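Incidencia 240: la bandeja blanca perforada raya la moqueta y los bloques no asientan
Estado: reabierta
Abierta por: Retno Rahman
Asignada a: Ysaline Coste
Sala: Gernedstead, planta baja
Fecha de apertura: 14 de diciembre de 2023

Retno Rahman
Abro esto porque me lo han pedido, aunque ya adelanto que no creo que el problema sea el que se dice en el parte anterior. Resumen: la bandeja blanca de metal perforado que usamos para guardar los bloques de madera cojea cuando se deja sobre la moqueta gris. Si se mete un bloque por un lado, el otro se levanta. En el parte anterior alguien escribió «moqueta irregular» y lo cerró. He pasado la mano por esa moqueta y no le noto nada.

Ysaline Coste
Gracias. ¿Has probado a girarla? Según la ficha de Tidel, la base admite cualquier orientación.

Retno Rahman
La ficha de Tidel dice muchas cosas. Girada, cojea igual, pero de la otra esquina. Eso me hace pensar en la bandeja y no en el suelo. Si fuera la moqueta, el bulto se quedaría en su sitio.

Ysaline Coste
De acuerdo, descartamos la moqueta. Pasos siguientes:
1. Vaciarla del todo.
2. Ponerla encima de una mesa que sepamos plana.
3. Presionar cada esquina y apuntar cuál cede.
4. Repetir con los bloques dentro.

Retno Rahman
Hecho. Vacía y en la mesa, cede una esquina, muy poco, lo justo para que suene. Con los bloques dentro deja de sonar si se reparten, y vuelve a sonar si se amontonan en un extremo. O sea que el peso la disimula. Sigo sin ver por qué esto se marcó como resuelto en abril.

Efua Agbenyega
Me meto porque en abril la cerré yo. Entonces se le pusieron unas almohadillas de fieltro de Gistach y dejó de moverse. Si ahora se mueve, se habrán despegado.

Retno Rahman
No queda ninguna. Queda el pegamento, con pelusa de la moqueta. Me cuesta llamar arreglo a algo que se cae en cuanto se arrastra la bandeja, y aquí se arrastra a diario.

Efua Agbenyega
Pues que no se arrastre.

Retno Rahman
Suerte con eso.

Ysaline Coste
Volvamos a lo práctico. Dos opciones: enderezar la esquina o pedir otra bandeja a Lim. La de Lim tarda 13 días y no sé si tiene el mismo dibujo de agujeros. Para los bloques da lo mismo, para los ganchos que cuelgan del lateral quizá no.

Retno Rahman
Antes de gastar, enderezarla. Lo he intentado con una tabla encima y apretando con el peso del cuerpo. Cede menos que antes, aunque no diría que está plana. Tampoco me fío de que aguante. Respecto a los bloques: los que entran de canto se enganchan en el borde, y eso ya pasaba antes de que la esquina se doblara. Lo apunto para que no se mezclen las dos cosas y acabemos cerrando una con la excusa de la otra.

Ysaline Coste
Separado. El enganche de los bloques pasa a ser un punto aparte dentro de esta misma incidencia. Propuesta: meterlos tumbados, no de canto, y no llenar la bandeja al 100 %. Adjunto la foto de la bandeja y dejo esto abierto hasta tener respuesta.
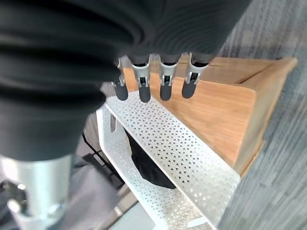
Shakuntala Tomar
Tumbados caben menos, eso ya lo probamos con la bandeja vieja y los que sobraban acababan por el suelo. Yo pediría la de Lim y dejaría esta para los ganchos. Y nada de fieltro otra vez, por favor; si hay que poner algo debajo, que vaya atornillado por los agujeros.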